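Home Explore Notifications Lists Log in

Madalena Sequeira
April · 7:12 AM

ok so I've been setting up booths at small trade shows and craft fairs for a long time and people keep asking me the same stuff in DMs. doing it as a thread. typing this on the bus to Illdale so forgive the spelling

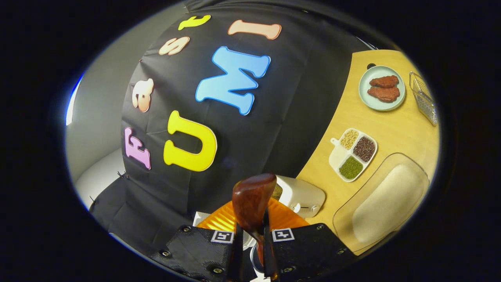

1/ first thing. measure the booth YOURSELF. the floor plan is a wish. last spring in Gikport the plan said ten feet wide and there was a pillar in it. a whole pillar. not on the drawing

12 replies · 41 reposts

2/ tape measure lives in the same bag as your badge. not the tool box, the tool box gets put on a cart and you won't see it till noon

3/ money. everybody asks. my all-in for a two day regional show is around 700. that's booth fee, parking, gas, food, one night in a cheap motel. the booth fee itself was 637 last year if you split a corner with someone and less if you take the back wall

4/ take the back wall. seriously. corners cost more and what you get for it is people cutting through your booth to reach the bathroom

5/ electricity is extra almost everywhere. Illdale wants 65 for one outlet. ONE. bring your own power strip and check if they allow it, some halls only want the kind with the heavy cord and they do walk around and look

3 replies · 18 reposts

6/ if you can run on battery lights just do that. charge them the night before. charge them again the night between. I forgot the second part in Gikport and sold candle holders in the dark from 3 pm on

7/ fabric. steam it when it's already hanging. folding it nicely at home does nothing, I used to iron for two hours and then drive it four hours in a trunk lol. little travel steamer, start from the top, done in 15 min

8/ and if you're late and there's no time for steaming, pull it tight from the bottom with clips and go. customers look at the table. other vendors look at the creases

9/ letters and signs: go bigger than feels ok. tape it up in your hallway and walk out to the street with the front door open. can't read it from the sidewalk? too small

10/ short words. my first banner had my full name, the town, what I sell, a phone number and a little poem. I sold four things that weekend

22 replies · 96 reposts

11/ sticking things onto cloth, since I get this one a LOT. safety pins from behind for anything light. velcro dots for foam board, the rough side grabs most felt-type fabrics and won't grab smooth ones at all. test at home!! double sided tape lets go as soon as the hall heats up

12/ hang the big stuff before you unpack the stock. you will want to unpack first. then you're standing on a chair with boxes all around your feet and you drop something on something

13/ on that note. not a folding chair. step stool. I have a scar from Henriques hall, year two

14/ loading dock. get there early or get there really late, the middle is a parking lot of vans with everybody mad. at Henriques they open the doors at 6 am and by 6:40 you're waiting an hour

15/ be nice to the dock guys. bring donuts if you can. they know which freight elevator is broken adn the office doesn't

9 replies · 52 reposts

16/ shoes. no new ones. second pair in the car, switch at lunch. I don't care how it sounds, by hour seven you'll feel like a different person

17/ food: something you can eat with one hand that doesn't smell. someone will walk up the exact second you bite. crackers and cheese, grapes, cold dumplings. no tuna

18/ water under the table, cap ON. lost a full box of printed cards to this. 77 dollars of cards, all stuck together in one brick

19/ neighbors. say hi before you start setting up. you're going to need each other for bathroom breaks. woman next to me in Illdale two years back watched my table while I moved the car and sold three pieces for more than I was asking

20/ don't play music. if your neighbor plays music, well. good luck. I've heard one pan flute album eleven times in a day

21/ card readers. the hall wifi will die at the busiest hour. have your phone hotspot ready and have some cash for change, mostly ones and fives. write sales on paper as well, I use one of those cheap Dikon notebooks with the pen loop and I've filled a shelf of them

22/ price tags on everything. a lot of people will not ask, they just put it down and walk. I fought this for years bc tags looked ugly to me. sales went up the same weekend I gave in

31 replies · 140 reposts

23/ sitting vs standing. get a tall stool. you're at eye level and you still get to rest. low chair behind a table and you look like you're waiting for a dentist

24/ slow hour is usually right after lunch on day one. don't start packing, don't start scrolling either. I restock, wipe the table, move two things from the back to the front. moving things sells them, no idea why

25/ end of day two: do NOT break down early. most shows fine you for it and also my best sale ever came eight minutes before closing, a guy who'd walked by all weekend making up his mind

26/ take pics of your setup before you take it apart. every side, under the table too. next time you'll swear you remember how the poles went together. you won't

27/ label the poles. colored tape, one color per corner. same goes for the bags they live in

28/ then when you're home, before you shower even, write down what ran out and what never moved. next morning it's gone from your head

29/ ok bus is pulling in. missed a bunch of stuff, insurance, sales tax permits, what to do about kids with ice cream. will add tonight if my feet allow it

30/ oh and bring scissors. two pairs. one gets borrowed

Madalena Sequeira · 8:03 AM
18 replies · 77 reposts
Show more replies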